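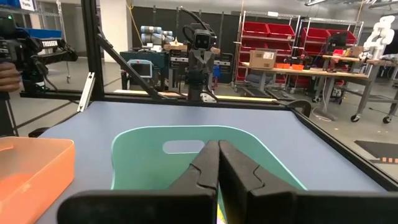
Mint green with an oval handle hole, plus an orange tray over on the left.

Bins, Trays and Cloths: Your Questions
By Beca Lewis
Last updated July 2022

I put up my first post on tidying with plain plastic bins back in May and I've had 148 emails about it (hello, all of you!). A lot of them ask the same things, so I've pulled the repeat questions together on one page. If yours is missing, my address is at the bottom.

Do I need to buy a matching set?

Please don't! My own bins are a total jumble. I've got orange ones from a yard sale in Grimcombe, a couple of clear ones that used to hold salad, and a stack of Raltau shoebox bins I bought when I was in a mood to spend money. I do love a see-through color, though. Orange you can see through is my favorite, because I can tell a bin is full of rags from across the room and it still looks cheerful on the shelf.

What's the difference between a bin and a tray, the way you use the words?

A bin has tall sides and things go in it to stay. A tray is shallow with a lip, and it's for whatever I'm in the middle of: the buttons I mean to sew on, the batteries I haven't tested, the one sock. My trays get emptied every night before I go up to bed (okay, most nights). If something has been sitting in a tray for a week, it gets a bin or it gets out of my house.

Why do you clear the table first?

Because I've tried it the other way and ended up sorting on the floor with my knees complaining. I wipe the table down, put the big things out where I can get a look at them, and only then go and fetch the fiddly stuff. A plain, dark tabletop is lovely for this if you have one. Pale things really show up on it, and so do crumbs, sorry.

Where do you keep a dustpan?

On a hook! Anything with a hole in the handle goes on a hook in my house, and that includes dustpans, scoops, cutting boards and the lid of the rice bucket. They take up next to no room that way and they aren't lying flat in a drawer with everything else piled on top. I use the plain screw-in kind of hook. The sticky ones let go of my wall at three in the morning and I thought we had burglars.

Can I wash plastic bins in the dishwasher?

Look for a mark on the base before you try it. I wash mine in the tub with warm water and dish soap, then stand them upside down on a towel overnight. For sticker glue I use a little cooking oil on a paper towel, leave it while I drink my coffee, and then wash the oil off. Skip the scratchy side of the sponge on see-through plastic. I did that to one of my good ones and it has looked foggy ever since.

How do you fold cleaning cloths?

In half, in half again, and done. I know there are people who roll them up into little sushi shapes, and I've been one of them, but it lasted through one laundry day. Small flat squares are fine. They stack, they stand on edge in a bin, and I can flip through them like old records.

If a cloth comes to you all scrunched up, put it down flat on the table first and pull the corners out before you start folding. It goes so much faster than wrestling it in the air. I do the whole pile at the table with the big bin pulled up close on my right, so each one can go straight in.

Is it silly to sort cloths by color?

Not to me! Pink and red are for the bathroom at our place, blue is for dishes, and the gray ones are for the car and for the dog's feet. My husband could never remember any of it when it was a list on the fridge, and he's been perfect since I swapped to colors. Wash the reds by themselves the first couple of times. I have a few pink things that started life as white things.

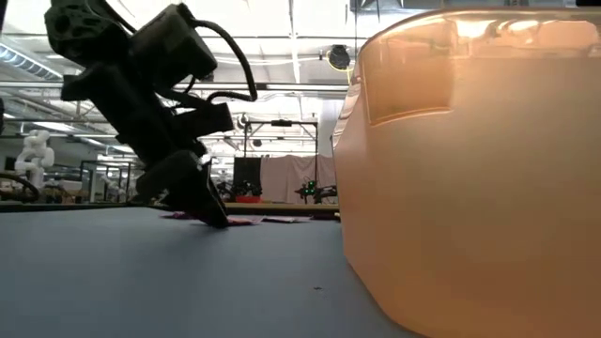

How big a bin should I get for cloths?

Bigger than you think, but not so big you have to fish around in the bottom. I like tall sides and a proper cutout near the top to hook my fingers through, since I'm usually carrying it down the basement stairs with a phone in the other hand. Try the handle in the store before you pay. If the edge digs in when the bin's empty, it's going to be miserable full.

What about labels?

I use masking tape and a marker. I bought a Lustus label maker a while back and it's very cute, and I've used it for the spice jars and then never again. Tape peels off when I change my mind, and I change my mind constantly.

My kids dump everything back in one bin. Help?

Mine too. I went down to 2 bins in the playroom, one for building stuff and one for everything else, and we've all been much happier. You can sort the fine details later on a rainy Sunday, or never!

Do you sell bins, or get paid by anybody?

Nope. I buy my own, mostly at Ifans Hardware when they do their end-of-season shelf, and if a company ever sends me something free I'll say so at the top of the post.

Can I share your tidying checklist with my group?

Yes, go ahead! It's been printed out more than 2,000 times already, so it's well past being a secret. Just leave my name on it.

How do I get in touch?

Email beca at the address in the sidebar. I answer on weekends, slowly, and I love getting before and after pictures of your shelves.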